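**Notebook entry, August, morning session**
Textile handling bench, Jukelholm building
Kept by: Hemant Vashisht
Project reference: Stidard garment sorting, lot 2594

**Purpose of the session**

To continue the sorting and hanging of the Stidard garments, and to settle the order of work for the remaining lots. Colleagues taking over the bench are asked to read the notes on hangers before starting, as the practice has changed from the previous entry.

**Materials on the bench**

- Garments from lot 2594, unlabeled, mixed colors and prints
- Small white items kept apart from the prints
- White plastic baskets with perforated sides
- Hangers, pink and pale beige
- Metal rack
- Floral tablecloth as the table covering

The stock sheet supplied by Wando gives lot 2594 as mixed household clothing with no indication of fiber. Care tags had been removed from most pieces before delivery. Where a tag remained, its wording was copied onto the lot sheet and the tag left in place.

**Procedure**

1. The tablecloth is smoothed from the back wall forward. It is to stay on the table between lots.
2. White items go into one basket and printed items into another. No white item is to be placed on top of a print, even for a short time. A red print in lot 1473 marked two white pieces in this way, and they could not be recovered.
3. Striped garments are treated as hanging pieces, whatever their ground color, and do not go into the white basket.
4. Dark garments are placed last. Navy and black shed lint on the lighter pieces, and the lint roller was in use for most of the previous session as a result.
5. Hangers remain together on the rail until needed. The earlier practice of laying them out on the table has been discontinued; they caught in the mesh of the baskets.
6. Small items are not folded at this stage. They are folded by the Nigam group after weighing.

**Observations**

The perforated baskets are an improvement on the solid bins used for lot 1473. Contents can be identified from the side, and the baskets weigh little enough to be disregarded on the bench scale once the tare is set. The tare should nonetheless be checked at the start of each lot. It had drifted before this session and was reset.

Soft printed clothing does not stay below the rim. When pressed down it rises again within a short time, and pressing leaves creases that remain visible at inspection. The fill limit on the lot sheet should therefore refer to weight alone. I have struck out the line on height and initialed the change.

Slippery fabrics move along the hanger and hang unevenly. The present hangers are smooth. Notched hangers have been requested from Wando under order 3228, and no delivery date has been given. Until they arrive, uneven hanging is to be recorded on the lot sheet and not corrected by hand, so that the two hanger types can be compared fairly.

The lot sheet lists 59 pieces. The paired items were entered by the supplier as single pieces in some lines and as pairs in others. The total should not be relied upon until Nigam has confirmed which convention applies.

**Outstanding matters**

- Written confirmation from Nigam regarding paired items
- Replacement lint roller sheets
- Revised lot sheet, with the height line removed
- A second copy of the Stidard color chart; the present copy has faded and the pinks can no longer be told apart

**Bench record, lot 2594**

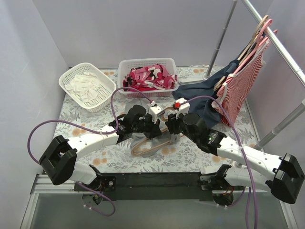
**Handover**

The lot sheet is in the tray beside the bench scale. Lot 3228 does not exist; the number refers only to the hanger order and was entered in the lot column by mistake. I have corrected the index. The next entry should begin with the tare check and continue from step 4.

H. Vashisht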